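Powell textile transfer station to sort printed T-shirts separately

The Powell textile transfer station will begin sorting printed T-shirts into their own stream in January, ending a practice under which all knit tops were baled together and sold as mixed rag. The change was confirmed in a notice to haulers and collection-bin operators, along with a revised list of accepted items and a new price sheet.

Elimell, the company that runs the station under contract, said the separate stream is needed to meet the intake terms of a fiber mill that has agreed to buy sorted cotton knits. The mill shreds garments and spins the recovered fiber into yarn for mop heads, work gloves and coarse knitwear. Its terms limit how much printed material a bale may contain. Bales over the limit are sent back at the seller's cost or downgraded to wiping cloth.

The station handled 1187 tons of used clothing and household textiles last year, according to figures in the notice. Knit tops of all kinds make up the largest single category by weight. Printed T-shirts have not been weighed separately before, and the company said it does not have a reliable figure for them.

"We have sold them by the bale for years without looking at what was on the front," said Rattana Srisuk, operations manager at the station. "The rag market did not care. A fiber buyer does."

The difficulty lies in the ink. Most screen-printed shirts carry a layer that sits on top of the knit and stays there after curing. When the garment goes through a shredding line, the fabric opens into fiber but the printed area tends to come off in flakes or small stiff patches. These pass into the carding stage, where they cause breaks in the web and show up as specks in finished yarn. Dye-based prints, which soak into the fiber, shred more evenly but can tint a light-colored batch.
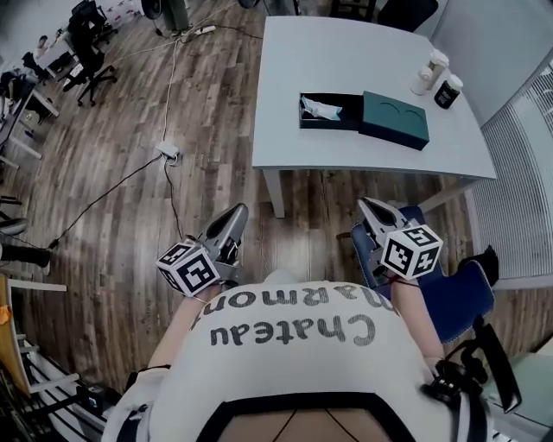
Sorters will grade knit tops first by base color and then by the area covered by printing. Three classes are planned: plain, light print and heavy print. Light print covers small chest marks and open lettering with fabric showing between the letters; heavy print covers solid blocks, photographic transfers and anything that stiffens the panel. The wording itself has no bearing on the grade. A white T-shirt with dark gray lettering, such as the one shown here reading "Chateau" and "Harmony," would start in the white group and then be checked by hand for the thickness of the ink. If the lettering bends with the cloth, the shirt goes to light print. If it cracks or lifts when the panel is stretched, it goes to heavy print along with foils, flocking and puff inks.

White and off-white knits are the most valuable part of the stream. They can be spun without bleaching or overdyed in any shade. Under the new price sheet, plain white knits will bring the highest rate paid to collectors, light print whites the next, and heavy print of any base color will be paid at the existing rag rate. Black shirts are priced one step below white in each class, on the grounds that black dyes vary and recovered black fiber usually has to be dyed again.

The company will also trial a treatment called Prindeleo, a solvent-free bath meant to loosen surface inks before shredding. Shirts are soaked under agitation, drained, and passed over a screen that catches the released film. The liquid is filtered and reused. Zyanya Ayala, a process engineer working on the trial, said results so far depend heavily on the type of ink and how it was cured.

"Older prints that have been through a dryer many times let go fairly well," Ayala said. "Fresh plastisol on a heavy shirt is the worst case. We are not going to put a whole stream through a bath if half of it comes out the way it went in."

Trial lots of 20 pounds will be run on each class of print, with the treated fiber sent to the mill for a test spin. The mill will report on yarn breaks, speck count and strength. A decision on buying full-scale equipment will wait for those results, and Elimell has not given a date for it. The caught film will be landfilled during the trial. Ayala said there is no outlet for it at present, and that mixed ink residue is hard to characterize well enough for reuse.

Collectors have raised questions about the effect on their payments. Ronaldo Rezende, who operates drop-off bins in the Powell area and two neighboring towns, said his loads are heavy in event shirts, school shirts and giveaway items, most of them printed on both sides. He said he expects the average rate for his knit loads to stay about where it is once the higher price for plain shirts is set against the volume of heavy print.

"If I pre-sort, I carry the labor," Rezende said. "If I don't, I am trusting somebody else's eye on the grade. I would like to see the reject pile before I decide."

The notice states that collectors may ask to inspect graded material from their own loads, provided the request is made before baling. Loads are baled on the afternoon they are graded, so inspection will in practice have to be requested at drop-off. Disputed material will be held loose in a cage for one working day. After that it is baled at the grade assigned by the station.

Wet or mildewed textiles remain excluded from all streams. So do garments with oil, paint or solvent on them, items with wiring or batteries, and shirts with sewn-on sequins or metal studs. Embroidered shirts are accepted in the light print class if the embroidery has no plastic backing. Collar tags and care labels do not need to be removed. Elimell said it had looked at tag removal and found that the time spent per garment could not be justified at current fiber prices.

Fiber content is a separate problem, and one the station does not plan to solve by hand. Many shirts sold as cotton are blends, and tags are often faded or missing. The mill accepts cotton-rich blends up to a set share of polyester, measured on a composite sample from each bale. The station will buy a near-infrared reader for spot checks. The reader identifies the dominant fiber from reflected light and works on most plain fabric, but it gives unreliable readings over thick ink and on very dark dyes. Operators will be told to read the back panel or the inside of the hem.

Sorters will be trained by Studance, a workforce provider that runs short courses in textile grading. Eyerusalem Gebreyes, who wrote the course material, said most of the time is spent on handling. Trainees learn to tell ink types by feel, to recognize jersey, rib and interlock knits, and to spot blends from the way a cut edge curls.

"Color takes an hour to teach," Gebreyes said. "Ink takes longer. People want to grade by how much print they can see, and the thing that matters to the mill is how much of it is sitting on the surface."

Reference boards with sample swatches will be mounted at each sorting position. Each board carries 10 swatches covering the range from a single thin line of lettering to a full-panel transfer, with the boundary between light and heavy print marked. The boards will be replaced when the swatches become soiled or flattened from handling. Lighting over the sorting belt will be changed to a cooler color temperature, which makes it easier to separate true white from cream and from whites that have picked up dye in the wash.

Bale weights will change as well. Knit bales have been pressed to a fixed size with no target weight, and the mill has asked for consistent bales of no more than 2000 pounds to suit its lift equipment and opening line. Each bale will carry a tag giving the class, base color, net weight and shift. Polypropylene strapping will be replaced with wire on fiber-grade bales, as fragments of plastic strap have turned up in shredded material and are difficult to remove once they have been drawn into fine strands.

Reusable clothing is not affected. Garments in good condition will continue to be pulled at the first table for resale, printed or not, and only what is left will go on to the fiber line. Ieuan Hopkin, who buys resale-grade clothing from the station, said printed T-shirts sell steadily and that the condition of the collar and underarms matters more to buyers than the design.

Households do not need to sort anything under the new arrangement. Clothing should be clean, dry and bagged, with the bag tied. Shoes go in a separate bag, in pairs. The list of accepted items will be posted on collection bins before the change takes effect, and the station's receiving hours stay the same, with the gate closing to haulers at 4 p.m.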